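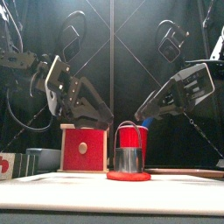
Figure 1. Small red box with a wooden frame and round knob, with a red plastic cup to the right.

Hedovier School of Applied Design
Storage and Small Furnishings, Unit 3: Containers and Their Fronts
Course handout, March 2020
Instructor: Nerea Cuesta

Purpose of this unit

Students will learn to describe a small container in terms a workshop can use. The unit covers the front, the frame, the pull, and the relation between a closed container and an open one. It should be read before the studio session, together with the glossary distributed by Mounir Saber.

1. Front and frame

The front is the face presented to the user. The frame is the border that surrounds it. In Figure 1 the two are set apart by color: the face is bright red, and the frame is left in a light natural wood. A painted face within an unpainted frame draws attention to the part that a user is expected to touch. When both are finished alike, the pull must do this work alone.

In written specifications, name the front first and the frame second, and give the finish of each. "Red box" is acceptable in conversation and will not be accepted in submitted work.

2. The pull

A pull may be a knob, a bar, a ring, or a recess cut into the front. The knob in Figure 1 is round, tan, and wooden, and is mounted near the middle of the face. A central knob suggests a drawer, and most users will try to draw it straight toward them. A knob placed close to one side suggests a hinged door. Students should record the position of the pull before deciding what to call the piece, and should write "drawer front" only after the piece has been opened and the movement confirmed.

3. Closed and open containers

A cup is an open container. Its contents can be reached from above without moving any part of it. A drawer holds its contents out of sight and requires clearance in front equal to the distance it travels. This clearance must appear on every plan drawing, at the same scale as the piece itself. Drawings that omit it will be returned.

Assignment

Select one small drawer or lidded box from the Gedimley cabinet. Prepare a measured front view, a plan view with clearance, and a written description of no more than 300 words. Work is done in groups of 2, and both names must appear on each sheet. Submit to Zineb Filali at the studio office, Room 11.

Pieces from the cabinet are not to leave the building. Requests for additional studio time should be addressed to Taha Benkirane.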